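About Kavex

Kavex is a goaltending school. We teach ice hockey goalies, from children in their first set of borrowed pads up to adults who play late on a weeknight and ought to be in bed. We don't teach skaters, and we don't run power skating or shooting clinics. People ask, and the answer stays the same.

We started because we were fed up with goalie coaching as it is usually sold. You will know the sort of thing. A glossy programme with a name, a drill involving tennis balls and a strobe light, and a promise that your child will be reading the play two passes ahead by half-term. We had paid for some of that ourselves. We couldn't see that it had stopped a single puck.

What we teach

Mostly feet. A goalie who gets to the right spot early and stands still has done the bulk of the job before the shot is taken. So the first block of every course is skating: shuffles, T-pushes, stopping square, doing it again tired. Beginners find it dull and parents find it duller. We have not found a way round it and we are suspicious of anyone who says they have.

After that comes angles, then the butterfly, then recovery from the butterfly, which takes far longer to learn than going down in the first place. Nearly every goalie who comes to us drops too early. They have watched professionals do it on television, and the professionals are very large. A twelve-year-old on their knees leaves a lot of net over each shoulder.

We also spend time on post play. The reverse position, with the lead pad flat along the ice and the shoulder sealed to the post, is a good tool that is taught as though it were the answer to everything. Our view is that it is overused on shots from distance. Other coaches disagree with us about this and some of them have had better careers than we did, so weigh it up yourself.

Where and when

Ice sessions are at the Plelto rink, on the smaller pad. Off-ice sessions are in our unit behind it. A standard course is 14 weeks, with one hour on the ice and one hour off it each week. There are no catch-up sessions for missed weeks. We tried them, and they turned into a second timetable that suited no one.
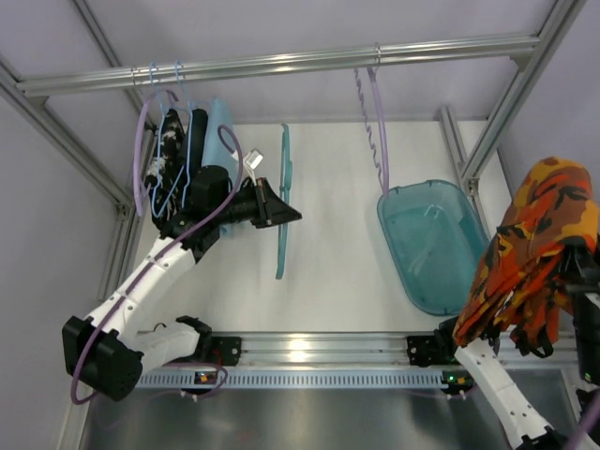

Group size is capped at six goalies, which means three at each end and a fair amount of standing about. We know. Goalies stand about in matches as well, and learning to go cold for four minutes and then move properly is part of it. If you want your money's worth measured in shots faced, there are camps that will fire 300 pucks at you in a morning. You will be very tired afterwards. Whether you will be any better is another matter – fatigue teaches bad habits faster than it teaches good ones.

What we charge

The off-ice hour costs £35 a month on its own. The full course price depends on what the rink charges us for ice, so it is fixed each January and put on the bookings page. We don't do early-bird prices or loyalty tiers. Clubs sometimes ask for a block rate and we will talk about it, but please don't expect much.

Kit

We don't sell any. We have been offered a cut by shops more than once and said no, mainly so that when we tell you a child doesn't need new pads you can believe us. Second-hand leg pads are fine if the straps hold and the knee blocks haven't collapsed. Second-hand masks are not fine unless you know their full history, and you almost never do. Spend the money there.

Chest protectors should be bought to fit now, with no room to grow. A big one rides up into the mask and the goalie can't see their own feet. Skates want sharpening more often than you have been told, and a goalie who keeps slipping on the push is very often just blunt.

About the numbers

Schools like ours tend to print a save percentage somewhere near the top of the page. We used to keep one. Over three seasons we logged 1672 shots from the league games of goalies on our books, and at the end we could not say what it showed. Some of them had strong defences. Some had changed club. Shots from the blue line counted the same as breakaways. The figure went up a little, and children who get older and bigger improve a little anyway. We have stopped quoting it.

What we keep now is video. Each goalie gets a short clip from week one and another from the last week, same drill, same end of the rink. Make of it what you like. A few have looked at theirs and decided they would prefer to play defence, and we think that is a reasonable use of a course.

Who we work with

Two junior clubs, Sultula and Shirazi, send us their goalies for pre-season. We don't scout for either of them, and a place on our course has no bearing on who they pick. We mention it because the rumour comes round every year.

We don't work with agents or recruitment services. If somebody has told you that your fourteen-year-old needs a highlight reel, we would be slow to pay for it.

Joining

Come and watch a session first – there is no charge and you can sit on the benches. Bring a coat. If you still want to book after that, the form is on the bookings page, and it asks for skate size, height and how long you have been playing in goal. Please be truthful with the last one, as it decides which group you go in.

Page last updated January 2024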